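Midcombe Open Studios, my second year

So I went back to the Midcombe open studios in May, mostly because I missed half of it last time (wrong shoes, no lunch). The whole thing is spread over two floors of the old Dresada button works, and you just wander in and out of rooms while people get on with whatever they do. No tour guide, no badge, and parking was free if you got there before 11, which I did, barely!

I started upstairs with the desk people, as I call them. I'm a sucker for other people's desks. Pale wood tops, mesh chairs, laptop cables wandering off over the edge, and those brown cardboard organizers with all the little compartments. I have wanted one of those for my beads for ages. Mine live in jam jars and an old muffin tin, and every time I need a clasp I end up tipping half of it out on the kitchen table.

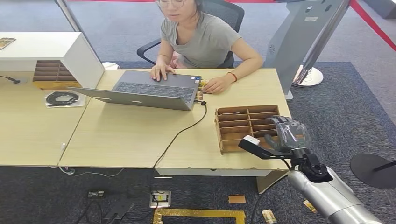
I got chatting about dividers with a very patient man by the stairs, and he told me you can cut your own from any sturdy box. You slot the strips halfway through each other, same as the inserts in a case of wine. I tried it when I got home and my first one leaned badly, but the second is holding up fine and has all my seed beads in it.

Downstairs was louder and smelled of glue. Vilesa had a table of notebooks bound with leftover linen, and I bought two (okay, three). Next door was a wall of tiles painted in Bragança, 587 of them according to the card, and I stood there so long that my coffee went cold.

Food was better than last year. Get the cheese pie and skip the lemonade, which was mostly ice. The line for the restrooms was terrible after noon, but there's a second set past the loading dock that hardly anyone was using. I'm going again next May, with a bigger bag.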